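April, bench notes, induction plate efficiency, second round

Picked up from the run Kálmán Dobos left half finished. Goal is unchanged: thermal efficiency of the Zera single-zone plate against the Avarex coil plate, same pot, same water mass, same start temperature, so that the field team has numbers they can defend when they talk to households about monthly cost.

Setup. Flat-bottomed steel pot with lid, probe through the lid hole, tip at mid-depth. Power meter between wall and plate, logging once a second. Water weighed before and after each run. Room held at 22 C as well as the vent allows. Cold plate at the start of every run, meaning within 2 C of room by contact probe on the cooking surface. This is the part that eats the day, especially with the coil, which holds heat for a long time.

Runs 1 to 7 were done on the Zera plate at full setting. Run 3 is thrown out. The meter log has a gap in the middle and I don't want to patch it. The other six agree well enough to use. Run 8 was the first on the coil.

Energy drawn in run 8, start to boil, was 1,253 kJ. The sheet from last month has the same quantity in watt-hours with no unit in the header, and I spent half the morning thinking we were off by a factor of 3.6. Enikő Győri has now put units in every column. Please keep them there.

Boil point. We had been stopping at 100 C on the display, and that was a mistake. The probe reads a little low near the top of its range, and on two runs the display sat just under the mark while the water was at a full rolling boil, with the plate drawing power the whole time. Going forward the stop is 90 C for the efficiency figure. Evaporation is smaller there and the probe is inside its calibrated range. Old runs can be recut from the logs, no need to repeat them.

Simmer test. Still no good procedure. The Zera plate cycles on and off at low settings, and the averaging window changes the answer. With a short window the mean power depends on where in the cycle it starts. Proposal: hold for 30 minutes, start the window at the first off-to-on edge after settling, end it on another such edge. Kálmán prefers a fixed clock time so it can be compared with the gas runs. Both can be pulled from one log, so I will do both and report them side by side.
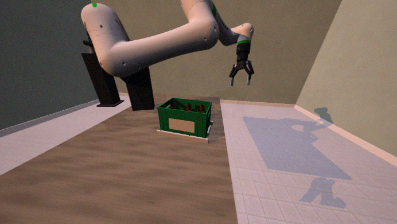
Line voltage. The supply on this bench sags in the late afternoon, enough to show in the coil power and hardly at all in the Zera, which seems to regulate its input. For the coil this stretches the time to boil and adds to the losses. Either we run the coil in the morning only or we put it on the regulated supply. I'd go with the regulated supply — then we can also step the voltage down on purpose and see what a weak rural feeder does to cooking time. The Nkuna sites will ask for that anyway.

Pot question from Flundum. They want to know whether their aluminum pots with the bonded steel disc can be used in the trial. The disc is smaller than the pot base. A magnet holds, the plate detects it, but I expect lower power than with our steel pot. One sample is on order. No runs until it has been weighed and the disc diameter measured.

To do:
Recut runs 1, 2 and 4 to 7 at 90 C.
Repeat run 8 on the regulated supply, three times.
Check the probe in the ice bath before and after.
New lid gasket, the present one leaks steam at the probe hole.
Ask Enikő for the tariff table so cost per boil goes in the same sheet.

Left at 5:40 p.m., coil still too warm to start another.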